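Zur Trennung von Greifplanung und Bahnplanung in Vomaseck

November 2025

Mit dem vorliegenden Beitrag wird die Dokumentation der Arbeiten an der Planungssoftware Vomaseck fortgesetzt. Im Mittelpunkt steht die Entscheidung, die Greifplanung aus dem Bahnplaner herauszulösen und als eigenständigen Dienst zu betreiben. Die Umstellung wurde im Mai begonnen und ist für den zweiarmigen Betrieb inzwischen abgeschlossen.

In der bisherigen Fassung wurden Greifpose, Anfahrt und Armbahn in einem gemeinsamen Optimierungsproblem behandelt. Für einarmige Aufgaben war dieses Vorgehen vertretbar. Bei zwei Armen über einer gemeinsamen Arbeitsfläche stieg der Rechenaufwand jedoch erheblich, und Fehlschläge ließen sich kaum einer Ursache zuordnen. Das Protokoll verzeichnete lediglich, dass keine Lösung gefunden worden war. Ob der Griff ungeeignet, die Anfahrt versperrt oder das Zeitlimit zu knapp bemessen war, blieb offen.

Nach der neuen Aufteilung erzeugt der Greifdienst, intern Mushi genannt, je Objekt höchstens 12 Kandidaten und bewertet sie anhand der Kontaktgeometrie der Finger. Der Bahnplaner ruft diese Kandidaten in absteigender Reihenfolge ab und bricht nach drei erfolglosen Versuchen mit einem begründeten Fehlercode ab. Die Simulationsumgebung Rediveck stellt beiden Komponenten denselben Szenenzustand zur Verfügung. Abweichende Objektposen, in der Vergangenheit eine häufige Fehlerquelle, sind damit innerhalb eines Planungszyklus ausgeschlossen.

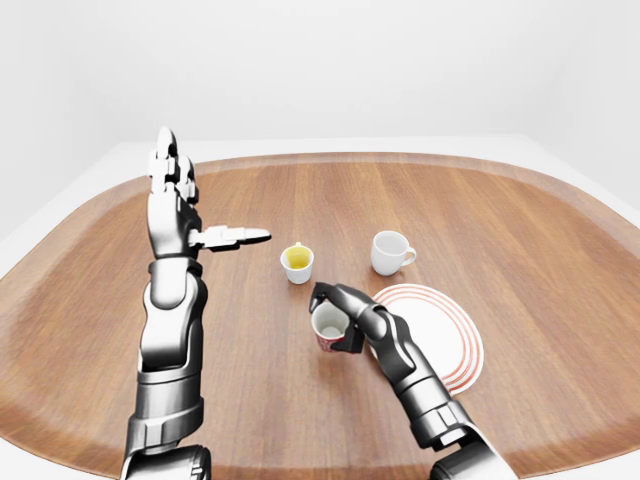
Tischszene in der Simulation: Die rechte Hand hält die rot-weiße Tasse, die linke ist geöffnet.

Geschirr eignet sich für die Erprobung besonders gut. Kleine Gefäße lassen den Fingern wenig Raum, und ein Griff am oberen Rand ist anders zu bewerten als ein Griff am Henkel. Hinzu kommt, dass der Unterarm auf dem Weg zum Ziel häufig über benachbarte Gegenstände geführt werden muss, etwa über einen Teller. Die Kollisionsprüfung umfasst daher sämtliche Armsegmente und nicht allein die Hand. Gefüllte Gefäße erhalten in der Szenenbeschreibung ein eigenes Attribut, das den zulässigen Sicherheitsabstand erhöht. Eine Simulation des Flüssigkeitsverhaltens findet derzeit nicht statt.

Der nicht greifende Arm wird vom Planer als bewegliches Hindernis mit bekannter Bahn geführt. Verworfen wurde die Variante, ihn während eines Griffs vollständig zu sperren, da hierdurch bei abwechselnden Aufgaben unnötige Wartezeiten entstanden.

Der Regressionslauf umfasst gegenwärtig 829 Szenen und wird bei jeder Änderung an der Schnittstelle vollständig ausgeführt. Die Auswertung erfolgt mit dem Werkzeug Zakance, das die Fehlercodes nach Planungsstufe gruppiert. Eine erste Durchsicht ergab, dass ein erheblicher Teil der verbliebenen Abbrüche auf zu eng gesetzte Gelenkgrenzen am Handgelenk zurückgeht. Die betreffenden Parameter werden gesondert überprüft.

Offen ist weiterhin die Übergabe eines Gegenstands von einer Hand zur anderen. Die Schnittstelle sieht hierfür ein Feld vor, das vom Bahnplaner bislang ignoriert wird. Ebenfalls noch nicht umgestellt ist die Konfiguration älterer Szenen, deren Greifparameter weiterhin im Bahnplaner hinterlegt sind und beim Laden eine Warnung auslösen.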